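Chapter 7
Showing, Not Telling: Teaching a Robot by Hand and by Remote

I spent most of one August trying to write down how to pick up a plate. I had a notebook, a strong cup of tea and a great deal of confidence, and by the end of the first week I had 13 pages of rules (tilt the wrist, mind the rim, slow down near the wall) and an arm that still pushed crockery into corners. Then my colleague Itzel Zepeda sat down at the controls, steered the arm through the job herself and saved the recording. It took her less time than it took me to find my pen!

That's what we'll be doing in this chapter. There are two main ways to show a robot a task. You can take hold of the arm and move it yourself, which we call hand guiding, or you can drive it from a distance with a joystick, a headset or a second, smaller arm. I'm fond of hand guiding because you feel every bump, but your own body tends to get in the way of the cameras, and you can't grab hold of an arm that only exists inside a computer. For the exercises here we'll work by remote, in the Tavance simulator.

Our task is clearing the sink. You'll record 200 demonstrations over the course of the chapter, and yes, some will be dreadful. Keep the dreadful ones in a separate folder, as we'll want them in Section 7.4.

Before you touch the controls, have a good look at where the plate is lying and think about which side you'd come in from. I like to trace the path in the air with my own hand first (my students laugh, then they all start doing it).
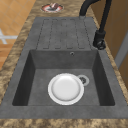
Figure 7.1 The simulated sink, with the plate flat on the basin floor beside the drain.

Would you go for the rim nearest the drain, or the far side? Jot down your choice now, along with how you'd get past the basin walls, and keep it by you for your first recording.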